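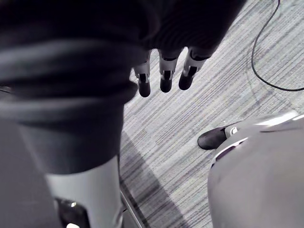

Shona MacBrayne began to collect paper money when she was 13, and for most of that time she has looked for only one kind: notes issued by small private banks that closed long ago. We spoke at her home in Drernine on 16th January, with two albums open between us. My first question was how a beginner should handle an old note, and she answered before I finished it. "By the edges, and slowly," she said. Three metal fingers with rounded black tips, pointing straight down, would be a poor tool for this work in her opinion, and so would tweezers. "Paper has to bend a little when you lift it. Clean, dry hands are enough. I do not use gloves, I feel nothing through them."

Her main interest is the Peleck Bank, which printed notes of 2, 5 and 10 for only a few years. The small note is the one everybody wants. "People spent it until it fell apart," she explained. "The tens stayed in drawers, so the tens are nice today and the twos are rags." She paid 500 dollars for her own two, which has a repaired corner and a pinhole near the signature. A dealer from Liromel later offered her 700 for it. She refused, and she told me this without any pride – she simply did not have another one to put in its place.

I asked if condition is always the first thing to look at. "For common notes, yes. For Peleck, no. You take what comes." She is more strict about repairs. A closed tear does not trouble her if the seller mentions it, but she returns any note that was washed or pressed without a word about it. "Hold it against a lamp, from the side. Pressed paper looks tired. The ink has no height any more."

We talked also about the signatures. Most Peleck notes were signed by hand by a cashier called Bautista, and his writing became smaller over the years. MacBrayne uses this to put undated notes in order. She admits that other collectors do not all accept her method. "They want a document from the bank. I would like one too!"

At the moment she is looking for a five with the first type of border. Last June one was sold at a country auction, and she learned of it two days after. She still has the catalog page, folded in the back of the second album.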